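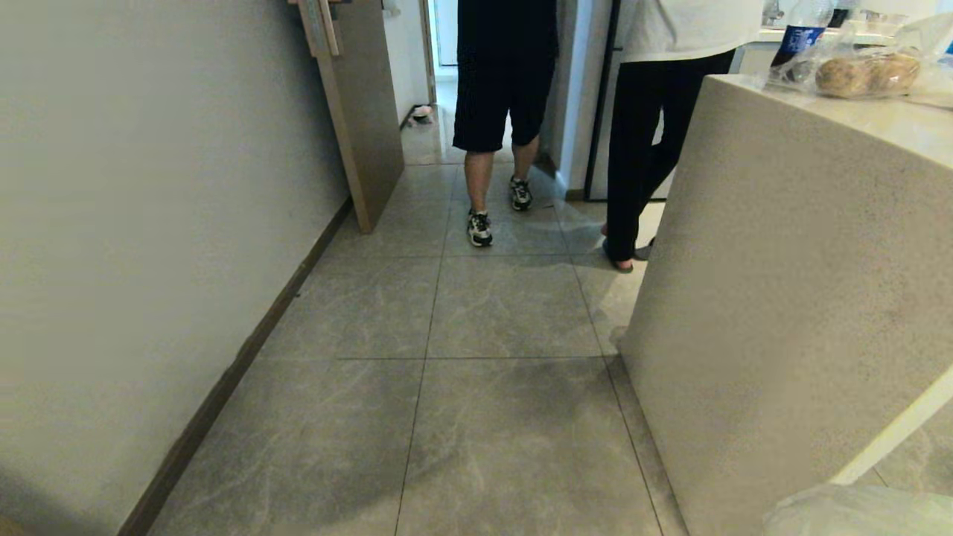 *The passage between the kitchen counter and the far door, Jilside flat.*

**Teaching by hand: where the home project has got to**

The Venell project has moved out of the workshop and into the flat at Jilside. Until March all the teaching was done at a bench, with the arm bolted down and one person guiding it through each task. Now the base has wheels, and the jobs start in one room and finish in another.

We have 714 recorded runs, of which almost 500 are good enough to train on. Most of the rejects come from the first fortnight, when the operators were still getting used to the delay on the hand controllers. A run is thrown out if the operator stops partway to ask a question, or if the head view drops out for more than a second.

Niamh Keogh has been running the remote sessions. She reports that the passage is harder than the kitchen itself. The floor is pale marble-patterned tile with thin dark grout lines, the wall is plain, and the side of the counter takes up the right. Operators tend to hug the wall and then turn too late. She now asks them to follow someone walking ahead at a normal pace, and to hold back when that person slows down. People also stand at the end of the counter, as they would in any home, and the operator has to pass them without being told which side to take.

Things are left out on the counter on purpose. Bread rolls in a bag and a plastic bottle are ordinary enough, but clear plastic is difficult to judge through the headset, and new operators often close the gripper too early. Ita Hegarty still teaches those grasps by hand, standing beside the arm and moving it herself. Her demonstrations are slower than the remote ones and there are fewer of them. We are keeping both kinds and labelling them separately.

The Flanagan controllers will be replaced over the summer. The new pair has a lighter trigger, and anyone who has complained of a sore thumb should try them before signing up for more sessions.

We need 6 more operators before September. No experience is required, but you must be able to do a full morning at Jilside and have done the short safety talk at Dradov first. Names to Niamh, please.

May 25, 2018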